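Equipment budget: where we are with the grippers

The quotes for the second round of gripper equipment are now in, and Meirion Parri has asked for comments before the order goes out in March. What follows is a short account of what we plan to buy, what we have put off, and what each group needs to send in.

The plan covers hand-held grippers, spare parts and the fittings for the room. It doesn't cover a new arm. The arm stays on next year's list, and the quote from Berge has been kept on file with a note that the price will need checking again. People have asked whether we could bring it forward by cutting the number of hand-held sets. We looked at that and decided against it. The recording work is done with the hand-held sets, and two people can't share one pair without a good deal of waiting.

Oltitz and Perkness both quoted for the same list. Oltitz is cheaper on the grippers themselves and dearer on jaws. Perkness includes the first set of replacement jaws but charges for delivery on every order, however small. Taken over a year, with the rate at which we get through jaws, the Perkness offer comes out 200 pounds lower. Their lead time is longer by 2 weeks. Meirion's view is that we can live with the wait if the order is placed on time, and the current sets are serviced before then.
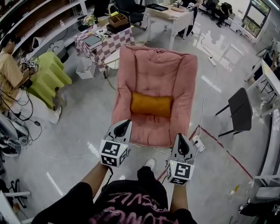 Cables and power have been left out of every budget so far and have always ended up being paid for from petty cash. This time they have their own line of 100 pounds. It is meant for extension leads, cable ties, floor covers and floor tape. We work with people on their feet, holding a gripper in each hand and looking at the job in front of them, and they aren't looking at the floor. With a power strip lying beside the armchair and gripper cables trailing down to the ground, it is easy to see where the money should go first. Floor covers will be bought before anything else on that line. If there is money left, we will add a second reel of red tape, as the marked lines need redoing from time to time.

Marker cubes come next. The printed faces get scuffed, and a cube with a bad face has to be replaced or reprinted. Justex can supply printed faces in sheets, to be cut and stuck on here. This costs far less than buying finished cubes and takes an afternoon. The drawback is that they must go on square, and a set that goes on crooked is wasted. We propose to buy sheets for most of the cubes and to hold a few finished ones in the cupboard for when something is needed the same day.

Furniture is a small item but has raised the most questions. We use ordinary household things because the tasks are household tasks: cushions, tablecloths, baskets, stools and so on. Most of it has been given or bought second-hand, and that will carry on. There is no line for new chairs or tables. There is a modest sum for soft items, which wear out with handling, and for washing them. If you are clearing out at home and have a side table or a decent armchair to spare, please ask before bringing it in. Storage is tight and we have had to turn things away.

The total request, with delivery and before any discount, is 2063 pounds. This is within what was set aside, with a little in hand for repairs. Repairs have been hard to guess in the past. The indicator lights and the cable sockets are the parts that go most often, and neither costs much, but a set is out of use while it is being mended. We have asked Perkness whether they will sell us the sockets separately so that we can do the work here. They have not yet replied.

Each group should send Meirion the following by the middle of the month before the order:

The number of sets you expect to use at once, at your busiest.
Any set that needs repair, with its label and what is wrong with it.
Jaws and cubes you are holding in your own drawers.
Anything you need that is not mentioned in this note.

The third of these matters more than it may seem. Last year we bought jaws that we already had, and they are still in their bags.

Once the order is placed, small additions will have to wait for the summer. Delivery will be to the side entrance, and Meirion will send round a time for unpacking and labelling when it is confirmed.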